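餐具分拣交给双臂之后：访Grinditov中央厨房的洗涤班

2023年7月19日

Grinditov的中央厨房给附近的学校和几家公司食堂供餐，饭菜用保温箱送出去，餐具用周转箱收回来。收回来的东西先冲洗，再分拣，再装筐进消毒柜。分拣这一步以前全靠人，从今年3月开始，有一部分交给了一套双臂设备。

Kevser Taşdemir是洗涤班的班长，在这里干了12年，从刷锅做起，后来管排班，现在还多了一项工作，就是教机器干活。采访约在下午，早班的人刚走，她一边回答问题，一边在本子上记当天的情况。

“以前分拣台一站就是一上午，”她说，“餐具从传送带上下来，叉子归叉子，勺子归勺子，量勺另放。听着不难，难在一直低头。我们班里颈椎不舒服的人不少。”

厂里想过几种办法。先是换了高一点的台面，后来又试过轮岗，每人在分拣台只站两个小时。轮岗有用，可是人手一紧就轮不开。去年年底，设备供应商Wandside派人来看现场，提出先从小件做起，用两只机械臂在一个围起来的工位里练习，熟练一样再加一样。

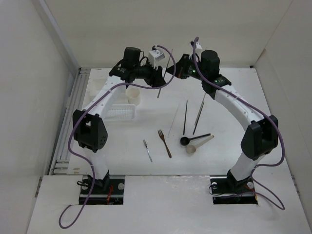
双臂工位，台面上有餐叉、餐刀、量勺和细棒，后方是白色杯子和托盘。

最先引起争论的是放什么东西进去。供应商希望从形状规整的开始，Kevser坚持要把平时最烦人的几样都放上。

“量勺是配料间的，把手细，两把叠在一起的时候人都要拨一下才拿得起来。细棒更麻烦，滚来滚去。如果这些它不会，那对我们就没有多大用处，我们还是要派一个人站在旁边。”

最后定下来的做法是混着放。每次练习之前，由班里的人把东西摆到台面上，不按顺序，也不摆整齐。摆放这件事一开始没人当回事，后来成了一项正式的活，排进了班表。Kevser说，摆得太整齐，机器学到的就是整齐的台面，到了真正的周转箱面前又不会了。她让大家照着平时收回来的样子放，该斜着就斜着，该挨在一起就挨在一起。

被问到班里的人对这套设备是什么态度，她没有马上回答。

“分两拨。年纪轻的觉得新鲜，下了班还要看一会儿。年纪大的担心。有一位大姐直接问我，是不是学会了就不要我们了。我说我不知道，我去问。”

她去问了。厂里的答复写成了一张纸，贴在更衣室门边，大意是一年之内洗涤班不减人，分拣台空出来的工时转到消毒检查和装箱核对。这张纸现在还贴着。Kevser认为答复不算完整，因为只写了一年。“一年以后怎么办，上面没有写。我每次开会都会再提一遍。”

洗涤班目前有9个人。设备进来以前，每个早班有3个人固定在分拣台，现在是两个，另外一个去做消毒前的检查，看有没有残渣，有没有变形的叉齿，有没有裂口。这个位置以前没有专人，都是装筐的时候顺便看一眼。

“顺便看和专门看，差得很多。”她翻了翻本子，“上个月挑出来121件不能再用的，有的叉齿歪了，有的塑料把手开裂。以前这些东西会一直在外面转，转到哪个学校去也说不清楚。”

不过检查岗并不比分拣轻松。灯光要亮，眼睛累得快，有人做了两周就要求换回去。现在的办法是检查岗只排半个班，后半班去装箱。工资方面，检查岗每月多一笔岗位补贴，数额不大，Kevser说大家主要在意的是能不能坐着做。凳子是5月才买来的，她为这件事写了两次申请。

教机器的活又是另外一种累法。两只手臂各管一边，有些动作需要配合，比如一件东西两边都够得着的时候，由哪边松、哪边接，力气用多大。供应商的工程师会调参数，可什么样的拿法算合适，还是要问洗涤班。

“他们问我，叉子应该捏哪里。我说捏把，不要碰前面的齿，洗干净以后手就不碰齿了，这是我们的规矩，新人第一天就要学。他们以前没有想过这个，觉得夹住不掉就行。”

这条规矩后来写进了练习要求。类似的还有几条：杯子不能扣着推，量勺的勺头不能互相磕，托盘上放了东西以后不能再往上摞。Kevser把这些都抄在一张表上，有一份交给了工程师，另一份留给新来的员工。她说以前带新人全凭嘴讲，每个师傅讲得不一样，现在反倒有了一份统一的东西。

速度是厂里最关心的，也是她谈得最少的。她只说小件分拣目前还是人快，尤其是两样东西压在一起的时候。设备的好处在于可以一直开着，午休的时候也不用找人顶班。遇到它拿不准的，就留在台面上，等人回来处理。早班的两个人每隔一段时间过去收一次，顺手把筐换掉。

有一段时间大家对收筐意见很大。供应商把工位的围板做得高，个子矮的人伸手进去很别扭，而且必须先按停止键，等手臂停稳了才能动手。Dursun线那边有人嫌麻烦，没有按停就去拿，被Kevser看见，当场叫停，之后全班重新培训了一次。围板正面后来改低了，停止键也挪到了右手边。

“机器不认识你的手，”她说，“这句话我每周说一遍。我宁可它慢一点，停得多一点。”

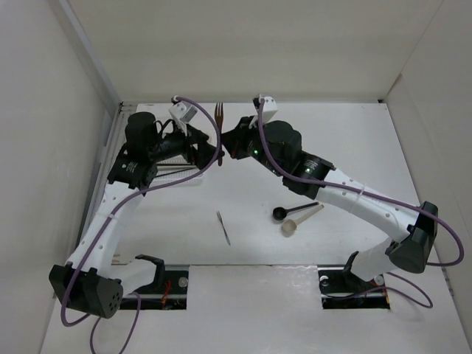
下一步：大件和夜班

按照厂里的计划，秋天要在Bomon仓库旁边的新车间再装一套，用来处理汤勺和餐盘一类的大件，并且考虑在夜班运行。Kevser对大件没有意见，对夜班有保留。夜班现在人少，如果设备停了，值班的人既要看洗碗机，又要去处理工位，两头跑。她提出夜班至少要加一个懂设备的人，可以从现在班里挑，送去供应商那边学两周，学完工资要按技术岗算。

厂里同意送人去学，工资怎么算还在谈。报名的有两个，其中一个就是当初问她“是不是学会了就不要我们了”的那位大姐。

“她报名的时候我有点意外，”Kevser说，“她跟我讲，摆了几个月的叉子，机器哪里会出错她比谁都清楚，那还不如去学怎么修。”

采访结束时，晚班的人开始进来换鞋。Kevser把本子递给晚班班长，交代了两件事：第二分拣台有一把凳子的螺丝松了，先不要坐；明早要练的量勺还在配料间，记得去拿回来。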